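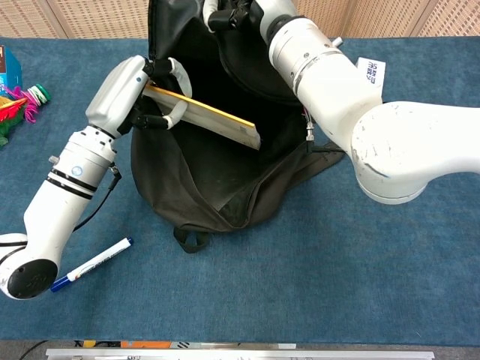
Company histories, then. The ones firms pay to have written about themselves. I want to stick up for them and I've got till the kettle boils, more or less, so bear with me.

Everyone I know who reads about business reads the same sort of thing. The founder memoir. Bloke has an idea, bank says no, bank is wrong, chapter on sleep. I've read plenty and I can't tell you one fact from most of them. Who did the invoices? Where was the stock kept when the garage filled up? What did it cost to post one? Not in there. Plenty on vision though.

Meanwhile the dull book, the one with the crest on the front and a foreword by the chairman, tells you all of it. By accident half the time.

The one that set me off is the Jenden book. Jenden made pumps, in Raltley, and in their sixtieth year they had 3000 copies of a history printed and gave one to everybody on the payroll and everybody they'd ever sold a pump to. 128 pages, a good stiff cover, awful title. I got mine from the box outside the Raltley hospice shop and started it standing up in the rain. Page nine has a dispute over the canteen clock. Two departments ran their dinner break off different clocks and it took a winter to sort out, with letters. There's a letter printed in full! I learned more about how a works is run from that clock than from any number of books about culture.

And the money. A founder memoir will say "we nearly went under" and leave it there, very moving, on to the next bit. The Jenden book gives you the year they nearly went under as a table. Wages, castings, coal, what was owed and who to. It doesn't make a fuss. The sentence after the table is about a new gate. You read the table again and realise someone must have sat up at night with it.

Now the case against, becuase there is one and I'm not daft. They're paid for. The firm picks the writer, the firm reads the proofs, and the firm is not going to print the chapter where it behaves badly. True. The Carroll history is the worst I've seen for this. Carroll made shop fittings, closed one of their two sites, and the book covers it in a single line that begins "following a period of consolidation". A whole site. People's jobs, gone in a subordinate clause.

But you can see the hole. That's my point, or one of them. The chapter before has names of shops supplied, tonnages, the cricket score. Chapter after, half the size and all about the new logo. Anyone reading with an ounce of attention can tell where the bad year is. A memoir hides its bad year much better, it turns it into a lesson. I'll take the clumsy hider.

Also memoirs are paid for too. Come on. Paid for by the speaking fees after.

What bothers me is that they've stopped. Or they've turned into something else. Walov, who do the booking software half the dentists round here seem to use, brought out an anniversary book last November and I was keen, I really was, there's almost nothing decent written on how a small software firm gets through its first decade. It's photographs and values. 14 chapters and every one of them named after a feeling. "Courage". "Belonging". I looked for when they started charging for support, which would have been a proper decision with arguments in it, and it isn't there. No prices anywhere in the book. No mention of what the thing was written in, or which bit kept falling over at 3 in the morning, and something must have. They'll have had a cupboard of that stuff. Emails, tickets, the angry ones from customers. All the canteen clocks you could want.

So somebody at Walov will leave, and somebody else, and the old mailboxes will get deleted to save on storage, and that's that. Forty years from now a person wanting to know how a firm like that worked day to day will have "Belonging" to go on.

I'm not asking for much. If you run a firm and there's an anniversary coming up and someone says shall we do a book, say yes, then get out of the way a bit. Let whoever's been there longest write the dull parts. Print a price list from each decade. Print a page of the accounts, an old one if you're shy. Put in the row about the parking. Leave in the product that flopped and say how many came back. And an index, for pity's sake, Carroll didn't have one and neither does Walov, Jenden's is six pages long and has an entry for "Gate, new".

And if you're a reader, try one. They're dirt cheap. Nobody wants them, so they sit on the bottom shelf with the old road atlases, under local interest or transport or wherever they got shoved. Skip the foreword. Skip the royal visit, there is always a royal visit. Start wherever there's a table and read outwards from it.

I've bought five this year. Two were no good, one was a brewery and mostly horses, but the horses were costed, feed and shoes and what they fetched at the end, and I read that chapter twice on the bus and missed my stop. When did a founder memoir last do that to you? Mine go back to the libary half read.

Jenden's is on the kitchen table if anyone local wants a lend. I'd like it back.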